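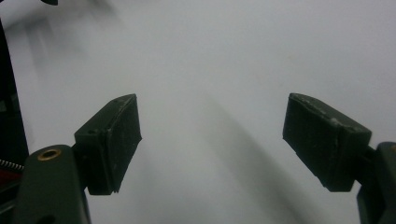 Lakenard library to close for repainting until June

The public library in Lakenard will close its main reading room next month while the walls and ceiling are repainted for the first time in 19 years. The children's section and the front desk will stay open on shorter hours.

The town has set aside $3000 for paint and supplies. Labor is being covered under an existing maintenance contract with Andrade, the company that already looks after the town hall and the two school buildings. Work is expected to finish in June.

Borrowers can still pick up reserved books at the front desk between 9 a.m. and 5 p.m. Returns can go in the outside drop box at any time. Late fees will not be charged on anything due while the reading room is shut.

The reading room has been patched several times, most recently after a roof leak over the periodicals shelves. The leak was fixed last fall, but the repair left a stain on the ceiling and a strip of bare plaster near the windows. Town staff said the plaster needed a full winter to dry out before it could be painted.

Residents were asked to choose between three colors in a survey at the front desk. A pale gray won over cream and light green. The trim and the window frames will stay white, and the old oak shelving will be cleaned but not refinished.

Several regular events are moving. The evening book group will meet at the Dukeo community center on Bosivel Street, and the tax help sessions will go to the small meeting room at town hall. Story time stays where it is, in the children's section, although it will start half an hour later so that it does not overlap with deliveries.

The eight public computers are a harder problem. Four will be set up in the hallway by the front desk — as many as the outlets there can handle — and the rest will be put in storage. Sessions will be limited to 30 minutes when people are waiting. Printing will be available, but the large-format scanner will not.

Newspapers and magazines will be kept behind the desk and can be read in the hallway on request. Back issues will be boxed up and will not be available until the room reopens.

Parking behind the building will be reduced during the work. The spaces closest to the rear door are reserved for the painters' vehicles, and the accessible spaces will be moved to the side entrance on the same level.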